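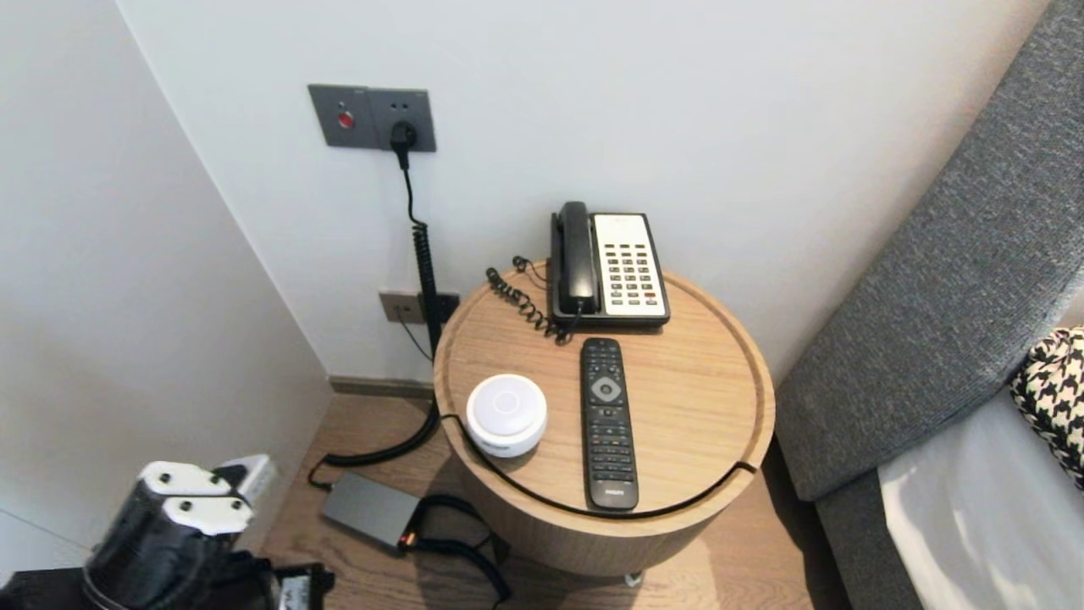 Bedside tables in rooms that aren't yours: a thread

Do-yoon Ryu
Friday, October 5, 2018

1/ I've been meaning to write this one since June, when I came home from a long string of work trips and realized I could remember every bedside table better than I could remember any of the meetings. So settle in, get a coffee, this is going to wander a bit.

2/ My favorite kind is the little round one with a raised rim, like a tray on legs. I love that rim so much! Your pen stays put, your earplugs stay put, and when you reach out half asleep for your glasses they haven't gone over the side and under the bed (ask me how I know).

3/ Light wood, too, please. Next to a gray headboard and a white wall it warms up the whole corner, and you can find things on it in the dark much more easily than on those glossy black cubes everybody was buying a few years back.

4/ Now, the phone. A real one with a coiled cord! My niece had never picked one up before last summer and she spent a whole evening calling the front desk at our place in Cuvcombe to ask what time breakfast was. They were very sweet about it. Breakfast was at seven, all four times.

5/ I do have opinions about where the phone goes, and it's at the back, against the wall. If it sits in front you knock the handset off every time you want your water, and then you lie there listening to that awful beeping.

6/ The cord will sprawl wherever it likes. I used to tuck it behind the phone as soon as I'd put my bag down, and by morning it was all over the place again, so these days I let it have its share of the tray and put my book on the other side.

7/ The TV remote I keep lying lengthwise, buttons up, top end toward the wall. My husband thinks this is fussy. My husband also spent most of a movie in Premgate looking for a remote he was sitting on, so I'm comfortable with my position.

8/ And please wipe the remote! One of those little packets of wipes lives in my toiletry bag and does the remote, the handset and the phone buttons in one go. It takes 2 minutes and then I can eat crackers in bed with a clear conscience.

9/ Small round white gadgets with a cable: I leave them exactly where they are. I once unplugged something of that sort at a guesthouse so I could charge my phone, and had to go downstairs in my socks the next morning to confess.

10/ Speaking of plugs, look at the wall before you unpack. Is there an outlet up by the table, or only one down near the floor? Is it already taken? I carry a short extension lead now and it has saved me from sleeping with my phone on the floorboards more times than I'd like to say.

11/ If you're the one setting up a guest room, run the cables around the back edge or down the wall side if you can. A loose one across a wood floor is easy to catch with a bare toe at night, and I have the toe to show for it.

12/ That's all I've got for tonight. Tell me what you keep by the bed when you're away. I want to hear about all of it, even the snacks.

Replies

pebblejar: Earplugs, lip balm, a paperback I never open. The rim thing is so true, my table at home is flat and I lose everything.

m_at_the_window: I always move the phone to the floor. Sorry!

Do-yoon Ryu: @m_at_the_window The floor!! Well, we can still be friends.

tallgreenmug: Pretzels. You said even the snacks.

More from this author
Packing for Štefanec with one small bag
The great hotel pillow thread
Is the Dutimis travel kettle worth the space?
Reading lamps, and why I bring my own

Search posts
Type a word or name
Go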